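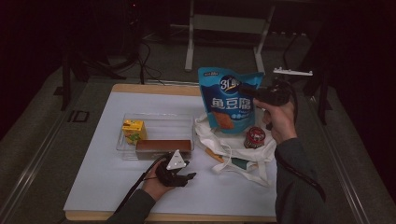
Gestlow Snack Packing Notes

README for the tables in this folder

Gestlow is a small set of tables about packing snacks and drinks into a cloth tote bag. It records the items, the words printed on their packages, and the order in which the items went into the bag. The work was done in Plorkthorpe and the tables are kept by Binta Bako. Please read the part about known problems before you use the weights.

What is in the folder

items.csv has one row for each item, 28 rows in total. Columns: item_id, short_name, package_type, main_color, height_mm, width_mm, weight_g, remarks.

labels.csv has one row for each line of printed text, 400 rows. Columns: item_id, side, line_number, text, script, readable.

packings.csv has one row for each packing, 38 rows. Columns: packing_id, bag_id, start_place, number_of_items, bag_stood_up, remarks.

steps.csv has one row for each time an item was moved, 1504 rows. Columns: packing_id, step_number, item_id, from_place, to_place, remarks.

All files are UTF-8, separated by comma, with the column names in the first row. If your spreadsheet program shows strange signs where Chinese characters should be, import the file and choose UTF-8 by hand. Opening with a double click often does not work well.

The items

We took things which a person could carry home from a small shop: drink cartons, soft pouches of snacks, small cans, flat bars. Some of the flat things are simple blocks and not food. They have package_type "block" and no rows in labels.csv. If we could not decide between a bar and a block from the record, the type is "flat_unknown". Please do not correct these by guessing.

The short names are in English and they are plain, for example "yellow carton" or "fish tofu pouch". The second one is a translation of the large characters 鱼豆腐 on the blue pouch. The characters themselves are in labels.csv, with script "zh". We did not translate the smaller lines.

Colors are given for the biggest area of the package. A carton that is mostly yellow with some green and red print is "yellow" and nothing more.

The places

from_place and to_place can have these values: table, tray, on_bag, in_bag. "tray" means the shallow clear plastic tray. "table" means any part of the white tabletop, also the light wooden border around it. "on_bag" is used when an item stands or lies on the cloth and has not gone inside. In our first version we wrote on_bag and in_bag as the same thing, and this was a mistake, because a crumpled bag can have half of the items on top of it. Version 2 has them separated.

The bag is soft and does not keep its shape. In many packings it starts lying flat with the straps to the front. The column bag_stood_up says whether the bag was standing at the end, with values yes, no and unclear.

How the printed text was copied

Each package was read one side at a time, always in the same order: front, back, left, right, top, bottom. "Front" is the side with the main brand picture. For cartons the top panel has its own rows, even when there are only a date stamp and a small mark there. Text was copied as it is printed, with the same capital letters. The yellow carton has the line PLEASE FLATTEN BEFORE DISPOSAL, and it stays in capitals.

QR codes were not decoded. They get one row with the text "[QR]" and script "none". Pictograms and logos get the same treatment, with "[icon]" or "[logo]". Text on a fold or a seam was copied only if the whole word could be read.

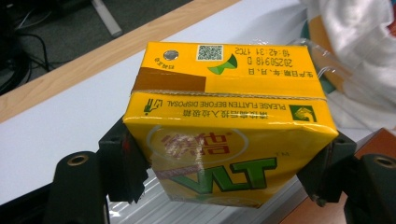 What should I write in labels.csv if a date stamp can be read only in part?

Copy the signs you are sure of, put a question mark for each one you are not sure of, and set readable to "part".

Choices we made for the steps

A step begins when an item leaves its place and ends when it is let go. If the item was put back in the same place, this is still a step, and from_place and to_place are equal. If an item fell over after it was let go, there is no new step, only the remark "fell". The pouches fall more than anything else in the set. Cartons are good at the bottom of the bag, cans too, but Bassey (the second reader of the steps) found that a can placed early often rolls under the cloth and makes the next item lean. You can find these with the remark "leans".

Turning an item upside down in the hand is not a step. When an item was released upside down, the remark is "inverted". This is used for cartons, cans and pouches. For blocks we cannot say which side is up, so they never have it.

Known problems

The weights came from a kitchen scale which shows only whole grams. For the small flat items the error can be large compared with the weight. The items marked "reweighed" were measured a second time in Predport on a better scale, and these values can be trusted more.

Height for pouches is difficult. We measured them standing, from the lower edge to the top seal, without pressing. A second person will probably get another number.

The shape of the straps is not recorded. Sometimes a strap was lying over an item and had to be moved away, and this is visible only in the remarks, not in a column of its own. I would like to add a column in the next version.

Spelling in the remarks is not always the same. "Leans" and "leaning" have the same meaning. The label text was checked two times, the remarks only one time.

What the tables are good for

You can use them to study packing order, to practice joining small tables, or to test text reading on packages with English and Chinese print. They are not suitable for nutrition questions. Ingredient lists were copied only when the print was large enough, so for many items they are missing or stop after a few words.

Changes

Version 2, April: on_bag and in_bag separated. Reweighed items added. Two short names changed because they were too similar.

Version 1: first tables.

Corrections

Send corrections to Binta Bako with the item_id or packing_id and the name of the file. For label text, please also write which side of the package you mean, as the same line is often printed on more than one side.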